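Visit to Greltever: planning software on the disassembly bench

Greltever has the upper floor of a former print shop on the edge of Brovau, and I spent most of a November afternoon there. The company writes software for taking apart discarded computers and sells it to recyclers who already own arms. I had asked to see the planner, so we skipped the slides and went straight to the bench.

Regula Mösli runs the planning group and did most of the talking. Her team has 4 people. Two work on perception, one on motion planning, and she handles the part that decides what to do next. That last part is called Flallen, and it was the reason for my trip.

Flallen keeps a graph of every part it believes is in the computer and what is holding that part in place. A cable across a board blocks the board. A drive bracket blocks the drive. When the perception module reports something new, the graph is updated and the order of removal is worked out again. Mösli said a full replan took 400 milliseconds last year and now takes 198, mainly because they stopped rebuilding branches that had not changed.

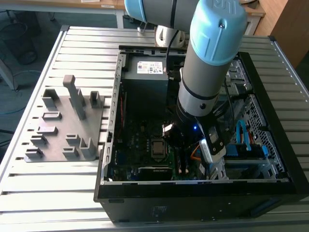 Cables are still the hardest thing to model. The rigid parts come from a library of shapes, and the pose estimate for those is good to 2 millimeters on a normal day. A cable has no fixed shape, so Flallen stores it as a chain of short segments with a wide safety margin. The margin makes the planner cautious. It will sometimes choose a long way around, or ask for another look before committing to an approach.

I asked how the arm is kept from hitting the walls of a case, which leave little space for a wrist. The answer was two layers. The motion planner checks the whole arm against the case model before it starts, and a separate force monitor runs during the move. If the force goes over the limit, the arm stops and backs out along the path it came in on. Every stop is logged with the planned path, the measured path and the state of the graph.

The logging tool was the part I liked best. It is named Kuster, and it plays back a run on a timeline with the graph drawn next to the joint positions. You can click on any decision and see which options were rejected and what each one cost. Mösli opened a run in which the planner had gone for an expansion card too early. The perception module had missed a retaining clip, so the card looked free in the graph. They fixed it by adding the clip as an assumed part of every slot until the camera shows otherwise.

Kuster is not for sale yet. The interface is rough, and loading a long run is slow enough that people go and get coffee — I was told this without any embarrassment. They plan to ship it with the next version of the planner.

Visits are by appointment, in the afternoon only. The entrance is at the back of the building, up the metal stairs. Bring your own laptop if you want to try the simulator, and ask for the sample graphs ahead of time, as the guest network is too slow to download them there.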